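Configuring a Shared-Bin Pick and Place Task for Two Arms
By Wing-yan Pan
Last updated: November
614 views | 2 comments

This tutorial sets out the recommended procedure for configuring a task in which two arms work over a single bin. It is intended for staff and students who have completed the Stanar induction and can already start both arms from the Tiltetti task editor. Calibration of the individual arms is not covered.

The principal difficulty with a shared bin is the space above it. Either arm may need to enter that space at any moment, and a planner that treats the two arms separately will sooner or later send both into it together. The procedure below places the bin under a lock, so that an arm must hold the lock before its gripper crosses the rim.

Before you begin

Confirm that both arms report ready and that the emergency stop has been tested during the present session. Load the Storkbridge scene file and check that the table height in the file agrees with the measured height. An error here will affect every later step.

Soft items are preferred while a new task is being set up. A pom-pom held in the fingertips will tolerate a closing force that is set too high, and a small toy lying in the bin gives the perception module an irregular outline to work with.

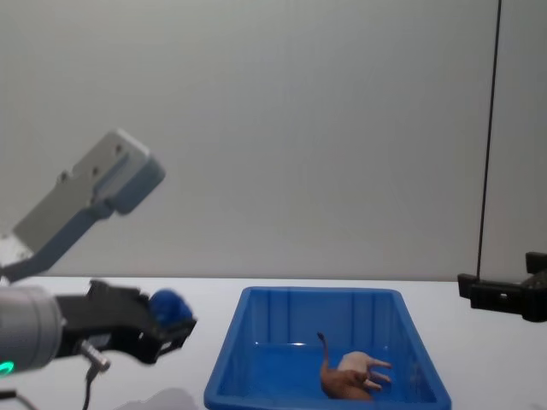 Step 1. Define the bin

Open the scene panel and add a container. Enter the inner dimensions of the bin and the height of the rim separately. The rim should be entered at its widest point, as a flared edge extends beyond the inner walls and the collision checker must be aware of it.

Run the perception check with the bin empty, then again with one item inside. Glossy plastic reflects light from its floor, and these pale patches may be reported as objects. Should this occur, raise the minimum object height in small increments until the empty bin returns no detections. Do not adjust the colour threshold for this purpose. Doing so will conceal items that are close in colour to the bin itself.

Step 2. Create the lock

In the task editor, create a resource named "bin" and assign it to both arms. Set the waiting limit to 30 seconds. An arm that cannot obtain the lock within that period will return to its waiting pose and report a timeout, which is recorded in the task log.

Each arm requires its own waiting pose. This should be close to the rim and outside the locked volume, with the gripper open. A pose that is too distant adds needless travel to each cycle. Users of the older Ionescu planner should note that waiting poses saved in that format are read in degrees and must be converted before import.

Step 3. Set the order of motion

The sequence for each arm is as follows: request the lock, approach from above, lower into the bin, open or close the gripper, retreat vertically, release the lock. The release command must come after the retreat. Placing it earlier is the most frequent fault in submitted tasks, and it is difficult to detect at low speed.

The left and right arms may be given the same sequence with mirrored poses. While one arm is working inside the bin, the other should remain beside it.

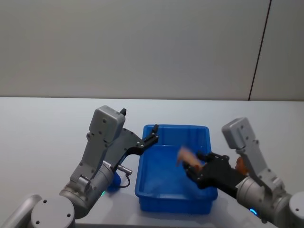

Cable clearance should be considered at the same stage. The planner models the cable at each gripper as a short rigid cylinder, and a loop that hangs lower than this model will not be seen by the collision checker. Inspect both loops by eye at the lowest point of the motion and increase the cylinder length where necessary.

Step 4. Test at reduced speed

Run the task at the lowest speed setting with one arm enabled, then with the other, and only then with both. Keep a hand at the emergency stop throughout. Roughly 90 cycles without a timeout or a contact warning are expected before a task is submitted for review.

Save the log together with the scene file. Tasks submitted without a log will be returned to the author.

2 comments | 30 shares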